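Inicio Relatos Archivo Autores Contacto

El inventario de Gestimberg
Por Sidra Kazmi
Abril

Se hace constar que la abajo firmante, Iqra Khokhar, auxiliar segunda del Departamento de Enseres de Gestimberg, fue designada para levantar el inventario del despacho 33, vacante desde el traslado de su titular a la delegación de Nadar. El encargo debía cumplirse en una sola jornada, entre la apertura del edificio y el cierre de la oficina de registro.

El reglamento de la casa, redactado en tiempos de la antigua sede de Girnden, dispone que los objetos se anoten de mayor a menor y que cada uno reciba un destino: conservación, devolución o baja. No prevé destino alguno para los objetos que el funcionario encargado reconozca.

A las nueve quedó anotada la mesa. A las nueve y veinte, el armario, cuya llave no constaba en el expediente. Se solicitó copia a la conserjería, que respondió por escrito que la copia se guardaba en el armario.

La firmante había trabajado dos años en el despacho contiguo. Durante ese tiempo oyó a través del tabique el ratón de su vecino, un golpeteo breve, siempre de a pares, que cesaba a las seis menos cuarto. Jamás se dirigieron la palabra fuera de los saludos que establece la costumbre. En una ocasión él le cedió el paso en la escalera, y ella conservó de aquel gesto un recuerdo que no estimó oportuno comunicar a la superioridad.

Llegado el turno de los objetos menores, procedió a examinar lo que había sobre la mesa.

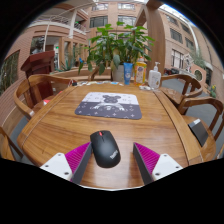 El ratón negro, con su rueda roja, y detrás la alfombrilla del oso.

Anotó el ratón, marca ThinkPad, y le asignó devolución. Anotó el tubo azul y los dos frascos transparentes, y les asignó baja. Ante la alfombrilla se detuvo. En dos años de vecindad no había sospechado que aquel hombre, que firmaba los oficios con nombre y ambos apellidos, apoyara la mano cada mañana sobre un oso de dibujos animados.

El formulario concedía a las observaciones una línea de cuarenta y cinco caracteres. La firmante escribió: «Oso. Procede su conservación». Después tachó el punto, lo volvió a poner y trasladó el acta a registro, donde fue sellada sin objeciones.

La solicitud de traslado a Nadar la presentó esa misma tarde, por el conducto reglamentario.

Comentarios (3)

Triledham: Lo de la llave guardada en el armario me pasó a mí en una mudanza de oficina.

lectora_20: ¿Habrá segunda parte en Nadar? Quiero saber si él también la oía a ella.

M. R.: Muy bien sostenido el tono de acta. Me sobra la escalera.

Anterior Siguiente Volver a Relatos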